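Search this site
Enter keywords
Go

Print this page | E-mail this page

Norneck Household Skills Programme
Progress report to the Nygård Fund
Submitted 5/24/22 by Manaia Hapeta, Programme Manager

1. Position at the end of the period

The programme continues to teach sorting, folding and putting away to adults who are preparing to move into their own tenancies. In the period under report 58 participants attended at least one session, and 11 have completed the full course. Attendance at the Otora site was steady. Attendance at Grusex fell during the weeks when the lift was out of service, and two sessions there were moved to the ground floor.

2. Tabletop stations

The Fund's second instalment was applied mainly to the tabletop stations. Each is a plain white surface with white panels to the back and side, and a woven basket is used for the items to be sorted. Participants had reported that the patterned cloths used last year made small items hard to find — buttons and hair grips in particular — and the cloths have been withdrawn.

Åsmund Solberg, who supervises the stations, has asked that the basket be kept towards the back, so that the greater part of the surface remains clear for folding. This layout has been adopted at both sites. 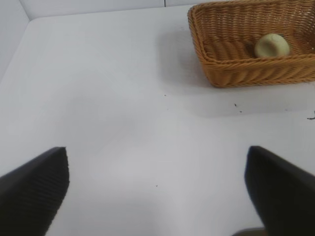

Station surface with wicker basket towards the back, white panels behind and to the left.

Surfaces are to be wiped down between groups. Small specks and fragments show readily on white, and session leaders have been reminded to check for them before clean linen is laid out.

3. Expenditure

Spending on baskets, linen and storage boxes came to 379 pounds, within the amount agreed. The underspend on printed guides is carried forward. Revised guides are with the printer, and an invoice has not yet been received.

4. Matters outstanding

The Grusex store cupboard still lacks shelving. A quotation has been requested from the landlord's contractor, and the Fund will be informed if the cost exceeds the sum set aside. Recruitment of a second session leader at Otora remains open — interviews are planned for July.

Print this page | E-mail this page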